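Simulated kitchen trials

A simulated kitchen trial is a test in which a robot control program carries out household tasks in a computer-rendered kitchen. The tasks are small ones, such as moving a bowl or putting food on a shelf. Trials of this kind are used to compare programs before any of them is run on a physical arm. Because the results depend heavily on how the kitchen is set up, several groups have written rules of good practice for them.

Background

Early trials were scored by the people who had built the kitchens, and results from different groups could not be compared. One group might count a bowl as moved once it left the sink, while another required it to stand upright on the counter. In April 2018 Damian Sobczak and Dorota Wasilewska published the Isevau rules, a short text that took its name from the project they worked on. The first version had 8 rules. A later one, prepared at Jabłońska, kept all of them and added a section on record keeping.

Layout and views

The rules ask for a fixed layout sheet for each kitchen. The sheet lists every object, including those that play no part in the task, and gives the starting position of each. Objects that are not part of the task are called bystanders. They must stay in place from one run to the next unless the sheet says otherwise, and a program that knocks one over loses the run even if the task itself is completed.

Each run must be recorded from at least two views. One has to take in the work area and the gripper. The other is aimed at storage space, so that a scorer can check what is on the shelves without relying on the program's own report.

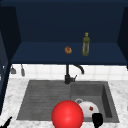
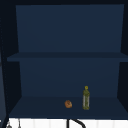 A rendered kitchen with an open navy-blue cabinet. Both views show a round brown object and a green bottle inside it; the first also shows the sink, with a white bowl and a gripper finger.

Scoring

A run is scored as passed or failed, with no partial marks. The end condition must be written down before the first run, in words that a second scorer could apply. Terms such as "near" or "tidy" are not allowed unless a distance is given with them.

A full trial has 30 runs with the same program and the same settings. Runs stopped by a fault in the simulator are repeated, but the stopped run stays in the record and is marked as void. If two scorers disagree, the run goes to a third scorer, who is not told the earlier results.

Record keeping

The record of a trial includes the layout sheet, the simulator version, the random seed for each run and the unedited views. Seeds are chosen in advance. The largest public record that follows the rules, kept at Ukimville, holds 3003 runs, of which 299 are marked as void.

Limits

The rules do not claim that a passed trial predicts success in a real kitchen. Friction, weight and lighting are simplified in most simulators, and the text asks authors to state which values they used. Wasilewska later proposed a companion set of rules for physical trials. A draft was circulated in August of the following year but has not been adopted.

See also

Robot simulation
Benchmark (computing)
Household robot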